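Publications > Student Projects > Section 3

3. Student Data Collection at the Cindelholm Teaching Kitchen
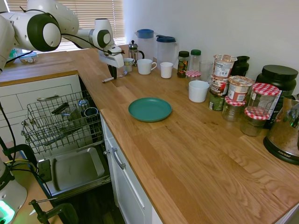 The course was divided into 7 student teams, each assigned two sessions per week under the supervision of Teresa Jabłońska. Teams wrote their own task lists and were graded on the completeness of their logs as well as on task success. Each task was attempted 50 times, and failed attempts were kept. By the end of March the teams had recorded 1222 attempts.

Figure 2. Workspace with the arm over the countertop. Cups, pitchers and packaged foods stand along the back; the dishwasher is open.

Object positions were changed by hand between attempts, following the Wanyama protocol. Logs were checked by Marjan Bagheri before release to the other teams.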